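Dish handling on a two-arm bench: ground rules

Quick version, full one is in the Elar binder. Read before you power up.

Arms home first. Clear anything under a gripper you dont need. Cables checked by hand, full travel, both sides.

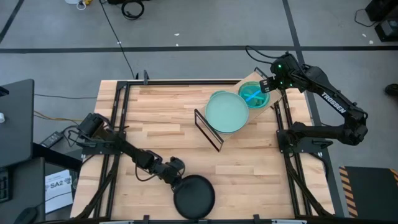 Filed under: Bench Safety

One arm per dish. If both have to reach into the middle, 2 operators, one on the stop. Speed at 100 percent only with no one inside the tape. Feet too.

Lids: put down flat, well away from the stack. Tilted dishes are slow moves, always. Lower, pause, then open the fingers. 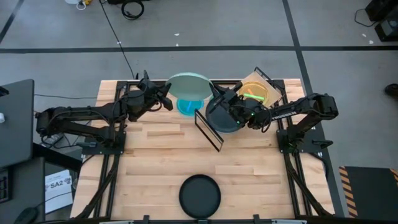 Agata Guerra

Drop something? Stop, dont chase it with the other arm. Log it, wipe down, restart from home. After 4 hours swap operators. Gilwood bench same rules, diferent stop button.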